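Notebook -- teleop demos, sim bench
May 21, 2022
R. Gounder

Continuing the binoculars task from March. Indrek rebuilt the input mapping on Thursday so the hand controller now drives the wrist directly, without the smoothing filter. Latency feels better. Jitter is worse at low speed, and low speed is where all the work gets done on this one.

Setup unchanged otherwise: Irkix scene, wrist view only, no overhead view for the operator. Vasco wanted the overhead feed back on. I left it off. The policy won't have it at run time and I don't want demos that depend on it.

Recorded 33 demos before lunch. Kept all the raw files, including the bad ones, under the Paiva folder with the operator's initials. Rūta did the first 10, I did the rest. Her approaches are slower and straighter. Mine have a habit of rotating late, which shows up in the wrist trace as a hook just before closing. Will try to cure that before anyone trains on them.

Main difficulty is still judging depth against the dark body. The binoculars render nearly black and the fingers are black as well, so near contact there is very little colour contrast to steer by. The strip of table between fingertip and barrel is the best cue going. When it thins on the right side, stop translating and check the left.
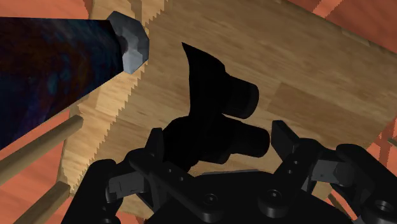 Wrist view, fingers open either side of the lower part of the binoculars. Right fingertip close to the end of the lower barrel.

Two failures worth writing down. In one I closed with the right fingertip hard up against the barrel end and the whole object yawed out of the grip. In the other the left finger came down on top of the body, and the controller kept pushing until the force limit tripped. Both labelled as failures, not deleted.

Shadow edges on the tabletop are stair-stepped again. Cosmetic for the operator, but Benedita thinks the encoder may latch onto them. She is going to re-render one batch with the higher shadow resolution and compare -- same trajectories, new pixels. Render cost to be noted here when she has it.

To do:
Indrek -- put a light filter back on rotation only, leave translation raw.
Rūta -- repeat her set with the new mapping at half gain.
Me -- trim idle time off the front of each demo. Some of mine sit still for ages while I find the clutch button.
Vasco -- check that gripper open width is logged as commanded and as measured. Currently I can only find the commanded value.

Controller left on charge, scene config saved and checked in.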